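Painting Onness: what a small gallery move taught us about hanging a show
Student project report, second-year Curating and Exhibitions
4 min read

We started this project because of a rumour. Word had gone round the studios that Funo, the painting gallery many of us had visited on our very first college trip, was leaving its upstairs rooms in Flerkness and taking a ground-floor shop unit in Onness. By the time we'd got our proposal signed off it was no longer a rumour, the lease was done, and the gallery was kind enough to let a group of us follow the opening show from bare walls to first evening. What luck!

Our question was a simple one. Does a painting show change when the same works go into a different kind of room? The gallery planned to open with twelve abstract paintings it had already shown in Flerkness (big, splashy, wonderful things, most of them on unstretched canvas), so we had a near-perfect comparison sitting right in front of us.

What we did

We worked in three stages. First we made a floor plan of the old rooms from the gallery's own hanging notes. Then we measured the new unit and built a card model of it at a scale that would fit on a studio desk, with little printed versions of all twelve works that could be pinned up and moved. Last, we sat in the new gallery during opening hours in May and kept a log of where visitors stopped and for how long. We logged 100 visitors altogether, which meant a lot of sitting on a very hard bench, and I'd do it again tomorrow.

The model was the best bit for me. We tried eight different layouts before we showed any to the gallery, and they used parts of two of them! The long wall facing the window ended up with only three paintings on it, which we'd argued for and which looked terribly sparse in card. At full size it was just right. You could stand back almost as far as the pavement and get the whole sweep of the brushwork.

What we found

The old rooms had no daylight to speak of, and the paintings there were lit by spots, each in its own warm pool. In Onness the light comes in from the street and changes all day long. In the morning the thick paint throws real shadows and you notice every ridge. By four in the afternoon the same surface goes flat and the colour takes over. Visitors in our log stayed longer in the mornings, though we can't say the light is the cause, as mornings were also quieter.

The second thing was the street itself. Flerkness visitors had to ring a bell and climb the stairs, so they came on purpose. In Onness people wander in with shopping. Some only stay for a minute, but plenty of them walked straight up to the largest yellow canvas and got their noses right into it, and we overheard some brilliant conversations about whether it had been poured or thrown. (Both, according to the label.)

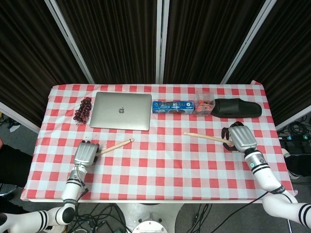 The third finding was about labels. The gallery began with a single printed sheet by the door, as it had in Flerkness, and hardly anyone in our first sessions picked one up. We suggested small wall labels in larger type, placed low and to the right of each work. Once they were up, people read them and then looked again at the painting, and that second look is what we'd been hoping for.

What we would change

Our log sheet was too fiddly. It had six columns and we only ever filled in four of them properly. We also should have spent time in the old rooms with the same sheet before the move, so that the comparison didn't lean so much on the gallery's notes and our memories. If another group takes this on, the Hsu print room is planning a similar move next year and would be a lovely one to follow from the beginning.

The card model is on the shelf by the studio sink and anyone is welcome to borrow it. Two of the tiny paintings have gone missing, so please look under the plan chest if you have a moment.

Related projects
Lighting the Hsu print room on a small budget
Shopfront galleries in Onness: a walking map
How big should a wall label be?
Flerkness open studios: notes from the first weekend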